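Rarnisのピッキングキット、カタログの数字は信用していいのか

無駄軸
2020年7月9日
社内でRoddaleの「Rarnis」を入れるかどうかの話になっています。箱の中に雑に入った物をロボットに一個ずつ取らせる、いわゆるばら積みピッキング用の後付けキットです。内容はハンド、認識用のカメラ、それとOtsという制御ソフトのライセンス。手持ちのアームに取り付ければすぐ動く、というのが売り文句です。
カタログには「毎時最大400個」とあります。この「最大」が何を指しているのか、営業に聞いても要領を得ません。代理店はClevulbyです。
実際に触った方がいたら、良かった話より困った話のほうを聞かせてください。良かった話は営業から十分に聞きました。

ねじ山なめ太
去年の12月にデモを見ました。感想から言うと、あの数字は同じ形の軽い箱を浅いトレーに並べたときの数字です。デモ台に乗っていたのがまさにそれでした。
うちから持参した品物を「これも入れてみてもらえますか」と頼んだら、事前登録が必要ですと断られました。登録不要がカタログの一番上に書いてあるんですけどね。

kanban_ura
登録不要なのは「つかみ位置の推定」だけで、品物の見分けには登録がいります。マニュアルの後ろのほうにそう書いてあります。嘘ではないですが、あのカタログの書き方で正しく読める人は少ないと思います。
とはいえ、デモで断られたのは担当者が不慣れだった可能性もあります。見分けなしで「何でもいいから取り出す」だけならその場でできたはずです。

ねじ山なめ太
できたはず、なら見せてほしかったです。売る側が自分の製品のできることを知らないなら、買った後の面倒も見てもらえないだろうと判断しました。

油さし
うちは買いました。現在も使っています。ここでは少数派のようなので書いておきます。
実測は毎時195個です。品物は五金の小物から袋物まで混ざっていて、取り損ねてやり直した分は数えていません。箱から出して隣に置くまでで一個です。カタログの半分も行っていませんが、人が付きっきりだった工程なので社内では不満は出ていません。
立ち上げは二週間かかりました。「すぐ動く」は無理です。アームとソフトの通信、非常停止のつなぎ込み、座標合わせ。どれも普通のロボットの仕事で、キットを買っても消えません。

無駄軸
油さしさん、ありがとうございます。195という数字はとても助かります。
その二週間は社内の人だけでやりましたか。それともClevulbyの人が入りましたか。見積もりに「導入支援」という行があって、内訳がないのに金額だけは立派なんです。

油さし
最初の二日だけ来てもらって、あとは自分たちです。支援の中身は、配線の確認とOtsの画面説明でした。座標合わせは横で見ているだけで、こちらがやりました。ロボットの教示ができる人が社内にいるなら、支援は最小でいいと思います。いないなら支援を付けても足りません。

月給トルク
反対意見を少し。
このスレの雰囲気だとRarnisが特に悪いように読めますが、この手のキットはどこも同じです。カタログは一番取りやすい品物で測るし、立ち上げの手間は書かない。比べるならよその実測と比べないと不公平でしょう。
自分が以前触ったよその製品は、光る物と黒い物が両方だめで、それを言うと「照明を工夫してください」で終わりでした。

kanban_ura
どこも同じだから許す、という理屈には乗れません。買う側が困るのは同じです。
それと、光る物と黒い物はOtsも苦手です。黒い布の物は輪郭が途切れて、一つの品物を二つと判断することがあります。光る金属の底が見えている箱だと、底の反射を品物と間違えて空振りします。底にマットを敷けと言われて敷きましたが、今度はマットごとつまみ上げました。

月給トルク
マットは両面テープで留めましょうよ……。
許すとは言っていません。数字の読み方の話です。「最大」と付いた数字を生産計画に入れる人がいたら、それは買う側の責任だと思います。

ねじ山なめ太
営業の資料では「最大」の文字だけ妙に小さいですよ。投資回収の試算表にも毎時400個がそのまま入っていました。あれを作ったのは売る側です。

無駄軸
試算表、うちに来たのも同じです。セルの中身を195に書き換えたら、回収年数の欄がきれいに赤くなりました。
もう少し具体的に聞きたいのですが、箱の角や壁ぎわにある物は取れますか。うちの容器は深さがあって、最後に残るのがたいてい隅なんです。

油さし
隅は一番の弱点です。指が壁に当たるのをOtsが嫌がって、候補から外してしまいます。余裕の設定を小さくすると取りに行きますが、箱の位置が少しずれただけで壁をこすります。なので箱は必ず固定してください。置いただけだと、アームが縁に触れた拍子に動いて、その後の座標が全部ずれます。うちは最初それで半日無駄にしました。
あとケーブル。ハンド側の配線はキットに付いてきますが、アームに沿わせる部分は自分で考えることになります。手首をひねる動きが多いので、余長が足りないと抜けるし、余らせすぎると箱の縁に引っかかります。

tobira_no_mae
横から失礼します。研究寄りの用途で使っている者です。
うちは速度を全然求めていないので、評価は悪くないです。形も材質もばらばらの物を箱に入れて、一個ずつ触らせる用途なら、アームの姿勢候補をログに全部吐いてくれるのは便利です。
ただしログの形式が更新のたびに変わります。前の版で集めたものが読めなくなり、変換の道具もありません。問い合わせたら七日後に「仕様です」の一行が返ってきました。

kanban_ura
七日で返事が来たならいいほうですね。

油さし
うちの問い合わせは翌日に返ってきたので、担当によるのかもしれません。中身は「再起動をお試しください」でしたが、直りました。

月給トルク
tobira_no_maeさん、箱の中はどのくらい散らかった状態でやっていますか。速度抜きの話なら、むしろそちらの条件が気になります。

tobira_no_mae
重なりは少なめで、底が見えているくらいです。ぬいぐるみのような柔らかい物、布のケース、細長い物、小さい包装品を混ぜています。箱は金属で、角をクランプで押さえて使っています。

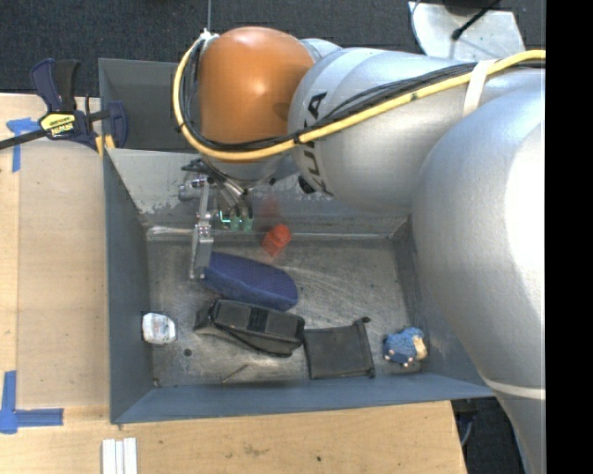 にわか自動化
Rarnisのキットの値段には、ロボットアーム本体も入っているのでしょうか。

kanban_ura
アーム本体は別です。キットに入るのはハンド、認識用カメラ、Otsのライセンスで、アームと架台と安全柵は自分で用意します。対応機種の表がClevulbyのページにあるので、手持ちの型式が載っているか先に確認してください。載っていない場合は通信部分の開発が別見積もりになります。

にわか自動化
ありがとうございます。安全柵も別なんですね。カタログの写真には柵が写っていたので、てっきり付属かと。

ねじ山なめ太
カタログの写真にはフォークリフトも写っていましたが、あれも付きません。

無駄軸
いったんまとめて社内に持ち帰ります。貸し出し機で自社の品物を使って試すのを条件にして、断られたら見送る、という線で話すつもりです。試算は毎時195個で作り直します。それでも甘いでしょうか。

油さし
混ざり方によります。うちより袋物が多いなら下がると思ってください。透明な袋は特に。あと、貸し出しで試すときは満杯の状態だけで終わらせず、最後の一個が出るまで回すこと。満杯のうちは候補がいくらでもあるので、どの製品も調子よく見えます。

月給トルク
私は試す前から見送り前提で話すのはもったいないと思いますけどね。工程によっては十分使えるでしょう。
ただ、ライセンスの更新料は先に聞いておいたほうがいいです。そこはよその製品で痛い目にあいました。

kanban_ura
Otsは年更新です。切れると認識が止まるのではなく、設定画面が開けなくなります。品物を増やさないなら更新しない手もある、と営業が小声で言っていました。書面ではもらえませんでした。

無駄軸
書面でもらえない話は聞かなかったことにします。更新料はまだ見積もりに載っていないので、明日問い合わせます。返事が来たらここに書きます。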